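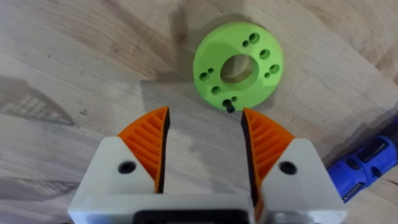

21/05/2021

Second coat of oil went on the Emwood bench tops this morning, and I'm so pleased with how the grain is coming up! Nobuhle Van Wyk dropped by with the new tin of Trondiveo and we got talking (as we do), so the first panel sat a bit longer than I meant before I wiped it back. No harm done, I think – the sheen looks even from the window side. Panel 3 still feels rough near the end, so I went over it again with 332 grit from the Mahlangu box, very lightly, and will leave it until tomorrow. Please don't stack anything on it, dear colleagues. The Vametwood boards are promised for June and I still need to clear 2 racks for them.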